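Vatonix dividend screener, desktop version, tested through May

The tool pulls declared dividends from company filings, sorts them by ex-date, and flags any payout lower than the one before it. It replaces a spreadsheet I had kept by hand. Setup is a single installer and a data key. The first full sync took 50 minutes on a home connection; later syncs run overnight and are finished by morning.

## Coverage

I checked it against a list of 92 declared changes that I had already logged from press releases. Vatonix caught 89. The three misses were all variable payers, two of them royalty trusts, where the tool treats each monthly payment as a new series and has no prior figure to compare. The manual mentions this in a footnote to the filter settings.

Special dividends are kept apart from regular ones by default. Turn that off and the cut count becomes useless, as every special looks like a reduction one quarter later.

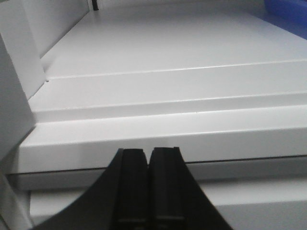 A reader of the earlier Tusix review wrote to say that the same trust problem exists there, and that sorting by trailing twelve-month total instead of last payment clears most of it. I tried this in Vatonix. It works for the royalty trusts and hides real cuts at quarterly payers for up to two quarters, so I keep the two groups in separate lists.

## Alerts

Alerts go out by email or to a local log. The default threshold is any decrease at all, which picks up rounding differences on foreign shares converted to dollars. Setting a minimum change of half a percent removed them. There is no way to set the threshold per holding. Preda has had that for two versions.

Stock splits are handled correctly if the split and the dividend are declared separately. When both are in one filing, the adjusted figure shows up a day late and a false cut is logged in between. The entry can be deleted, but the email has already gone.
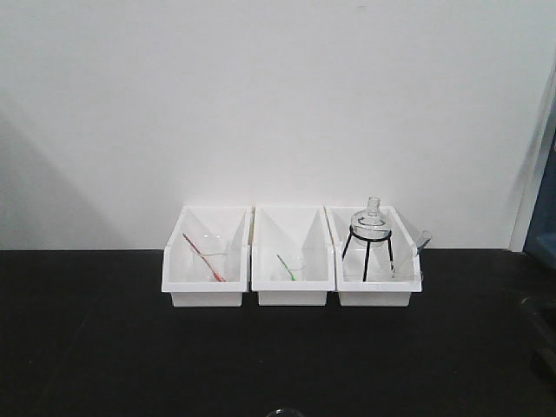

## Export and price

Export is plain CSV with fixed column order. Dates are written month first with no option to change. Arkullow reads the file without edits; my own scripts needed one line changed.

The license is $30 a month with no annual rate. For a portfolio of mostly quarterly payers I would take it over Tusix. For anyone holding mainly trusts or partnerships, Preda is the safer choice until the series matching is fixed.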